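Melance Magazine
Contributor FAQ: The Back Page
Last revised 2024-12-28

These answers cover unsolicited short items for the Back Page only. Features, reviews and letters to the editor have their own guidelines.

What does the Back Page publish?

Short factual accounts of things that happened to the writer or that the writer witnessed. Items are written in prose and signed. Verse, jokes, recipes and opinion pieces are returned unread.

How long can an item be?

The limit is 200 words, excluding the title and byline. Hyphenated compounds count as one word. Numerals count as one word each. Items over the limit are sent back once for cutting; if the second version is still over, the file is closed.

Do I need to supply a title?

No. Titles are written in house to fit the column width. If you supply one, it is kept as a working title and will probably be replaced.

What format should I use?

Plain text in the body of an email, or a .docx or .rtf attachment. PDF files can't be edited and are not accepted. Put the word count on the first line and your full name, mailing address and daytime phone number on the last. Do not use footnotes, text boxes or automatic numbering. 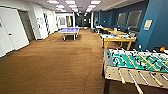
Can I send more than one item?

Yes, up to eight in a calendar year. Each must be sent in its own email. Two or more items in one message are logged under a single file number, and the system then reports a decision on the first one only.

How do you check that an item is true?

Every accepted item goes to Raed Zein, who handles fact checking for the short departments. He will ask for the date, the location and a way to reach one other person who was present. If nobody else was present, he may ask for a supporting document such as a receipt, a ticket or a dated message. Checking normally takes one production cycle.

May names be changed?

First names of private individuals may be changed if the writer tells us which ones. Names of towns, businesses and public officials may not. A changed name is marked with an asterisk at first mention, and a line at the foot of the page states that it has been changed.

Can I be published without my name?

Unsigned items are not accepted. Initials may be used in place of a first name. Requests for any other form of byline go to the department editor, Diane Carrier, before submission.

What about dialogue?

Quotation marks are used only for words you heard yourself. If you are relying on memory and can't give the exact wording, paraphrase it. Dialogue in another language should be given in the original along with your translation. We print the translation and keep the original in the file.

Is reported or secondhand material allowed?

Only with written consent from the person it happened to. Attach the consent to the submission. The item must say in its text that the account is secondhand. Stories that have been told to you by someone who heard them from a third person are outside the scope of the department.

Do you accept items that have appeared elsewhere?

Not if they have appeared in print, in a newsletter or on a public web page, including a personal site. Items read aloud at a live event are eligible. Posts visible only to approved followers are decided case by case. 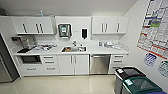 What rights do you take?

First North American print rights, plus nonexclusive rights to keep the item in the online archive. All other rights stay with the writer. Items may be reprinted by the writer 90 days after the issue date with a credit line to Melance.

How much do you pay?

A flat fee, stated in the acceptance letter and paid on publication. The fee does not vary with length. Writers outside the United States and Canada are paid by bank transfer, and the receiving bank's charges are deducted by that bank.

When will I hear back?

Items are read in the order received. The reading queue closes for the whole of July, and mail that arrives in that month is logged on the first working day after it. Please do not ask for a status update unless your file number is more than one full cycle old. File numbers are sent by automatic reply. If you did not get one, check your junk folder and then resend.

Will my item be edited?

Yes. Editing covers grammar, house style, length and libel. You will receive a proof by email and have three working days to return it. Corrections of fact are always made. Changes of wording are made at the editor's discretion. If the proof is not returned, the item runs as set.

Can I withdraw an item?

At any time before the proof is issued. After that, withdrawal requires the agreement of the managing editor, Wouter Koster.

How are corrections handled?

An error of fact is corrected in the next available issue and in the archive copy, with a dated note. Corrections to issue 494 and later are also listed on the Corrections page. Earlier ones can be found only in the issues themselves.

Can I read past items?

The online archive holds 815 Back Page items, searchable by writer, issue and place. Items printed before the archive was set up are being added in reverse order. Requests for a scan of a specific older item go to Riku Kaneko at the archive desk. Include the issue number if you have it.

Where do I send submissions?

Use the Back Page address on the Contact page, with BACK PAGE and your last name in the subject line. Submissions by regular mail are still accepted and should be typed, double spaced, on one side of the sheet. They are not returned.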